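Clearing the Back Bedroom, April 2026

Hello again! You asked how the spare room was getting on. A bit of background first, for anyone who missed the last page. My cousin Samina Jatoi is coming to stay for 18 nights, and the back bedroom had turned into the place where things get put down and left. I gave myself 45 minutes before tea to sort out the bed and the bits on it (I went well over, of course, and tea was toast).

Rafia Dhanial lent me her method, which goes bed first, floor second, drawers never. Suits me! Wrappers and peel go straight in the bin, and anything I can't decide about gets 15 seconds and then it goes as well.

Spotty blanket, brown bin, orange peel.

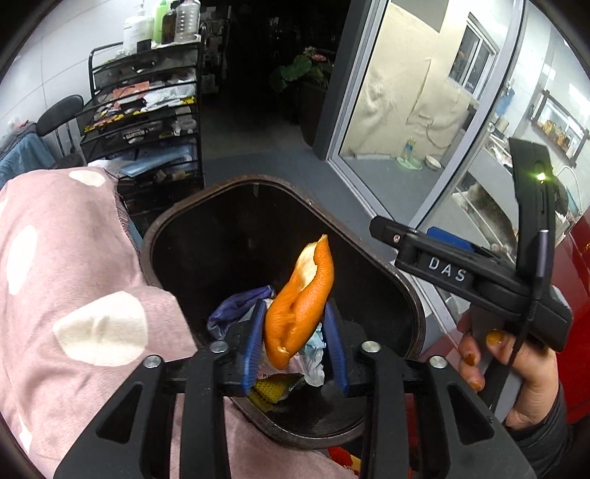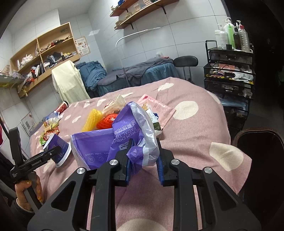
Samina likes a proper bed with nothing on it, so the blanket is the next job. I'd love to keep it on for her visit, as it's the only cheerful thing in there, but she may want something warmer and I've still got the plain grey one from December in the airing cupboard. The pink with the big pale spots does go nicely with the curtains, though – and the purple tissue packet was nearly finished, so tissues are on the list too, along with a new bulb for the lamp. Amna is bringing the folding chair round, and I'll put up more pictures once the drawers are done (I know, I said never).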